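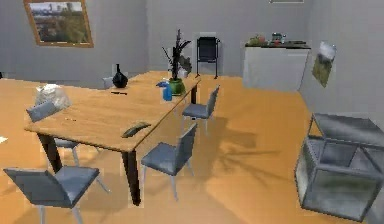

Csenge Magyar told me she could clear a table in her sleep by now, and that the hard part is clearing it badly in enough different ways. A learning system that only ever sees perfect runs has no clue what to do when it's an inch off, she said, so she makes a point of being an inch off.

I'd asked her how it was going, and that was the answer I got before I'd even put my bag down! She's one of the people at Stisteck recording examples for Bindale, the household tidying project I've been pestering them about since November. The news (and it is news, I checked) is that they've started a new round of it, all done in simulated rooms, and they let me sit in and try.

So how does it go? You sit at a desk with a hand controller and a screen, somebody loads a room, and you do a chore in it. Pick up the pen, put it by the vase. Move the spray bottle away from the plant. Everything you do gets saved, the dithering included, and when you're finished you press a button to say whether you'd call it a success. Then the room gets reset with things in other spots and off you go again. One chore gets 32 recordings before they move on to the next, which sounds like nothing until you're on your fifth and your thumb has started to complain.

I managed 8 in my first hour. Csenge does 19 (she was very nice about it). Mine weren't all keepers either. I pressed the success button once on a bowl that I'd parked half over the side of a table, and the checker sent it straight back to me with a note that just read "would you?" Fair enough, I wouldn't.
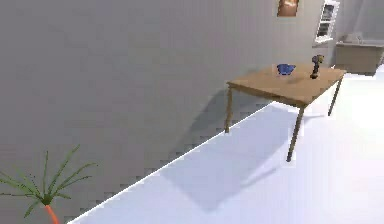
What I hadn't expected was how much of the job is looking. Before each recording you get to swing the view around the room, up at the walls, down at the floor, wherever you like, and I kept wanting to skip that and get going. Big mistake! Mariama Kpodo runs the checking side and she's pretty firm on it. If every example starts with the table bang in the middle of the screen, she told me, the system learns that tables live in the middle of the screen, and then it's lost the moment you start it facing the wrong way. So they want starts from close up, from far off, from behind the furniture and from angles no sensible person would choose. Some of those get labeled as having nothing to pick up at all, and they go in the pile with everything else.

She also changes the light on you. I had one room so bright on one side that I was squinting at a monitor, which felt silly, and the next one was perfectly ordinary except that every chair had moved.

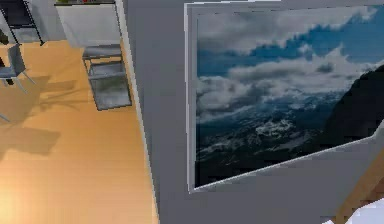 The other thing they're fussy about is pace. I'm a rusher, and my recordings had these great lurching swoops in them that Mariama played back at half speed while I hid behind my coffee. Slow and a little boring is what they're after. You can hesitate, you can go back and try again, but you can't fling things.

There are 4 people on the recording desks for now, and Csenge says they'd happily take more, so if you're local and patient (more patient than me, anyway) drop them a line. The software they record with is called Prokport, and a couple of practice sessions was enough for me to get the hang of the buttons, if not the thumb cramp. Kerekes, the next set of rooms, is being built at the moment, and Csenge has already asked for one with a really messy kitchen. I've put my name down for another afternoon when it opens.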